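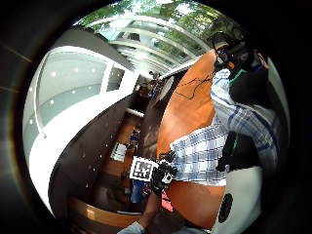 Tenus T2 Hand-Held Gripper with Wide-View Camera

The Tenus T2 is a hand-held gripper tool for recording manipulation work away from a robot cell. The camera is mounted on the tool and gives a circular, very wide view, so the person using it, the object being handled and a good part of the room all end up in the same picture.

We sell it to labs that are comparing grippers and want the same camera view on each one. It is also used for checking glove markers before a longer session.

What the view covers

Large flat objects are the hard case for most tool cameras. With the T2, an orange board held up close to the lens stays in view along most of its length, and the black line drawing on it can still be followed. The square marker on the back of a black glove shows clearly beside it. Items very near the lens, such as a forearm, will blur. Bright daylight from a glass roof washes out the sky but leaves people and clothing nearby with good color.

The outer part of the circle is black. Crop it or mask it in your own software.

In the box

T2 gripper tool with camera fitted
Two pairs of spare finger pads
USB cable and wrist strap
Printed sheet of glove markers
Hex key for the camera mount

Gloves are sold separately.

Specifications

Weight with camera: 1295 g
Battery run time: 47 minutes of continuous recording
Finger opening: 14 cm
Storage: removable card, not included
Mount: Titero quick plate, also fits the Dornov arm adapter

Compared with the T1

The T1 had its camera on the side of the housing and lost sight of the finger tips when fully closed. The T2 camera sits higher and further back. The grip is thicker, and people with small hands may prefer the T1, which we still stock. Finger pads are the same on both models. Batteries are not - the T1 pack will go into the T2 housing but does not lock.

Notes from our tests

Dennis Kirui ran the T2 against the Kashindye parallel gripper in February, using boards, cups and cloth. The Kashindye closed faster. The T2 held thin boards with less slip and was easier to carry for a full battery. Neither did well with wet cloth.

Indoors near large windows, set the exposure by hand. Auto exposure works but shifts when the tool turns toward the glass, and marker reading can drop out for a moment.

Price and ordering

The T2 is $1546, camera included. Orders of three or more come with a charging dock. For loan units or adapter questions, write to Vangelis Stefanou through the contact form and say which arm you use.

Page updated May 13, 2019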